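The Teal Cup

1. Morning

Parisa Rashti had 200 examples to collect before evening, and she wanted to do them with care. The flat in Odport was small and cold in January. Her desk stood beside the window, and on the screen was the other room, the one with white walls and no door.

She had worked for Steltis since the summer. She moved the arm with a small handle, and the program wrote down every movement. Later the model would study what she had done and try to do the same. Her supervisor, Qaisi, wrote to her each morning: "Please, no hurry in the hands. It learns the hurry also."

She closed the gripper on the cup and kept it low, close to the table, a little tilted. She held it in this way for one breath.

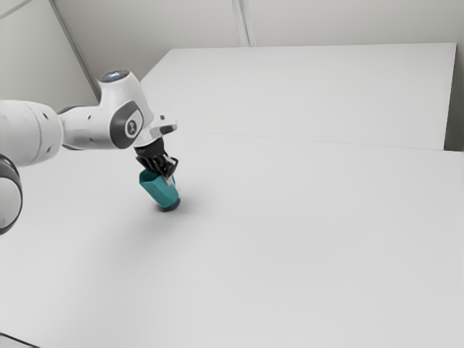
2. Afternoon

At lunch she made tea for her mother and carried the glass across the kitchen. In the middle of the way she noticed that she was carrying it as she carried the cup on the screen, with a stop before each turn. Her mother watched her.

"Are you ill?"

"No. I am working."

When she returned to the desk, Qaisi had refused two of her examples. In both she had let go too early. She did not argue. She took the handle again and thought about her grandfather, who lifted every thing as if it were asleep. With the cup in the air above its own soft shadow, she waited longer than the instructions asked.

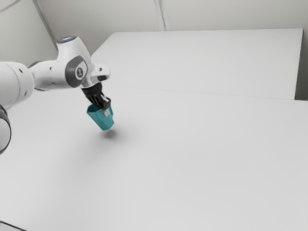 3. Evening

The message came when the street was already dark. "The last ones are very good. Who taught you?"

She wrote his name, then deleted it, and asked how many they needed for tomorrow.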